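From: Senan Duggan
To: refurb-floor list
Date: 18 Jun 2018
Subject: Re: [refurb-floor] What happens to the strip-down benches?

Mehwish Niazi wrote:
> Could someone who works with the arm write down what the job is like now?
> We're told at Nondico that we'll be getting one in the autumn and all
> we've had so far is a slide with a smiling person on it. Eight of us do
> desktop strip-down by hand. I'd like to know who does what, whether
> the targets went up, and whether anyone lost hours. I'm less bothered
> about how clever it is.
>
> Also, is it true you can't touch the case once it's on the table?

Mehwish,

I've been on the arm bench at Carroll since March, so I'll answer what I can. Eoin Kinsella is on the other shift and may see it differently.

Who does what. A person still unpacks the tower, reads the asset tag, takes the side panel off and lays the case down in its place on the table. The arm then works on the parts inside, memory first, and uses the printed plate beside the case to put things in and take them from. We look after the plate as well. If a holder on it is worn or has a bit of grit in it, the part sits crooked and the next pick goes wrong, so there's a wipe-down at the start of each shift and another after the break.

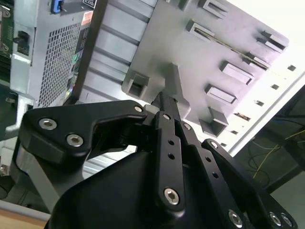 The plate is the part I'd ask about before yours arrives. Ours went through several versions and the first ones were drawn up without anyone from the benches in the room. Italo Galli now does the drawings and he comes down with a printed sample before he changes anything. Get that agreed early. Ask who prints a new one when a bracket snaps and how long you'll wait, and ask for a spare of everything.

Targets. Before the arm, a bench was expected to clear 16 towers a shift. The arm bench is set at 19, with one person on it. That is a rise, whatever the slide says, but you aren't doing the lifting out of small parts all day and my thumbs are a good deal better for it. The trouble comes with mixed pallets. When every machine on the pallet is the same model it goes along steadily. When they're mixed, you spend your time choosing the right programme and checking the case is sitting where it should, and 19 is hard. We asked for mixed pallets to be counted separately. That was agreed for a trial and I'm told it will be made permanent, but I haven't seen it in writing.

Hours. No one was let go. Two people who left weren't replaced, so make of that what you like. Pranab Munasinghe and one other moved to testing, which is a grade up, and they got the grade. Three of us were trained on the arm. The training was two days from Brikuvero and it was mostly about stopping and restarting. Nothing on what to do when a memory clip is stiff or a cable is lying across the slots, and those are most of what you deal with.
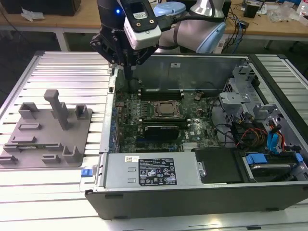

On cables: tuck them before you start the run. It takes a minute per case and it isn't in the time allowance here. Put it in yours from the beginning. It is much harder to get a minute added afterwards.

On touching the case. You can, but only with the arm paused, and you pause it from the pendant and wait for it to finish the move it's in. Our written rule is hands off the table while it's running. People do lean in to straighten something, mostly near the end of a shift when they're behind, and I've done it myself. We had that raised at the safety meeting and the answer was that a pause should never count against you. Pauses are now left out of the figures that go upstairs. I would want that settled before the first day.

The logging is the other thing. The system keeps a record of every stop and who was signed on. Management first wanted it listed by name. The union rep got it changed to list by bench. With one person per bench that isn't much of a change, as you'll have worked out, and it's still being argued over.

Money. There's a one-off payment of 3,000 for each person trained, paid in two parts, the second after six months. The Braltelura site was offered the same 3,000 but all of it up front, so you could ask for that.

What I miss is company. Four of us used to stand at one long bench and talk. Now I'm by myself with the arm and a trolley, and the next person is across the walkway. I asked for the benches to be turned to face each other and that's down for the summer shutdown.

If you want to come over and stand with us for a shift before yours goes in, ask your supervisor to ring ours. It's been done before. Bring whoever will be doing the job.

Senan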